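Zwischenbericht zum Vorhaben »Gemeinschaftsküche und Pausenraum Erkwood«
Vorgelegt am 24. Mai 2018
Berichterstattung: Esther Were
Empfängerin: Förderstelle Grivance

1. Stand der Dinge

Die Förderstelle hat uns im Oktober 3.646 Euro bewilligt, damit der Pausenraum wieder ein Raum wird, in dem man Pause machen kann. Ausgegeben sind davon Regal, Spülkorb, Haken und Beschriftung, außerdem ein Posten »Sonstiges«, über den Krešimir Softić auf Nachfrage gern länger Auskunft gibt, als man möchte. Die Belege liegen im Anhang, nach Datum sortiert und bis auf einen lesbar.

Der Raum wird von 31 Personen genutzt, von denen 27 die neue Küchenordnung unterschrieben haben. Die übrigen vier haben sie nach eigener Aussage gelesen. Wir verhandeln.

2. Vorräte und Snacks

Der Antrag sah vor, Lebensmittel und Geschirr zu trennen. Das klingt nach wenig, war aber der Teil mit dem meisten Widerstand. Knabberzeug wandert bei uns traditionell dorthin, wo gerade Platz ist, und Platz ist auf dem Tisch. Chips mit dem Geschmack scharfer Flusskrebse haben inzwischen eine feste Anhängerschaft, und deren violette Dose passt aufrecht in kein Fach des alten Regals.
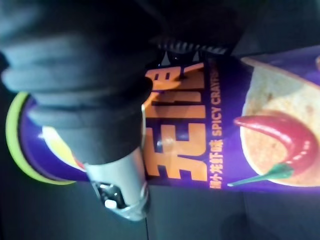
Das neue Regal der Firma Hirkis hat deshalb ein hohes Fach bekommen, verstellbar in drei Stufen. Die Montage dauerte einen Nachmittag — laut Anleitung zwanzig Minuten. Kwame Nutsugah hat anschließend alle Fächer beschriftet, auch das Fach »Beschriftungen«. Angebrochene Packungen kommen nach unten, volle nach oben, Undefinierbares in den Müll. Die letzte Regel gilt ausdrücklich auch dann, wenn jemand gerade daran hängt.

3. Geschirr und Becher

Beim Geschirr sind wir langsamer als geplant. Vorgesehen war, Einwegbecher bis zum Frühjahr abzuschaffen. Beschafft wurde der Spülkorb, abgeschafft wurde bislang die Ausrede, es gebe keinen. Wer aus Keramik trinkt, spült selbst und stellt das Stück zurück, und zwar am selben Tag. Dieser Zusatz wurde nachträglich aufgenommen.
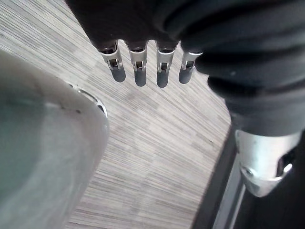
Korkor Sowah gab dazu zu Protokoll, man könne nicht Keramik verlangen und zugleich die einzige Spülbürste im Schrank hinter dem Putzeimer aufbewahren. Sie spüle gern, suche aber ungern. Der Einwand ist berechtigt, die Bürste hängt jetzt am Haken. Eine zweite ist bei Nartey bestellt.

Offen bleibt der Umgang mit Pappbechern, die von außen mitgebracht werden. Ein Verbot hielten wir für schwer durchsetzbar, und Iman Kettani wies darauf hin, dass sie dann eben am Schreibtisch ständen. Vorläufig gilt: Wer einen Becher hereinträgt, trägt ihn auch wieder hinaus. Die Umsetzung schwankt.

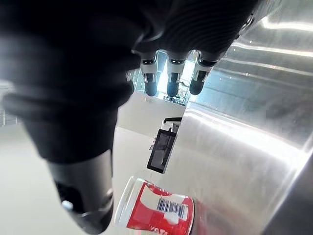 4. Nächste Schritte

Bis zum Schlussbericht möchten wir Folgendes erledigen:

Fehlende Unterschriften unter der Küchenordnung einholen
Ein Fach für Gäste einrichten, ohne dass es bis zum Abend belegt ist
Den unlesbaren Beleg ersetzen
Für die verbleibenden 100 Euro ein Abtropfgestell anschaffen

Eine Umwidmung der Mittel ist dafür nicht nötig. Zum Abtropfgestell liegen zwei Angebote vor, das günstigere reichen wir mit dem nächsten Mittelabruf ein.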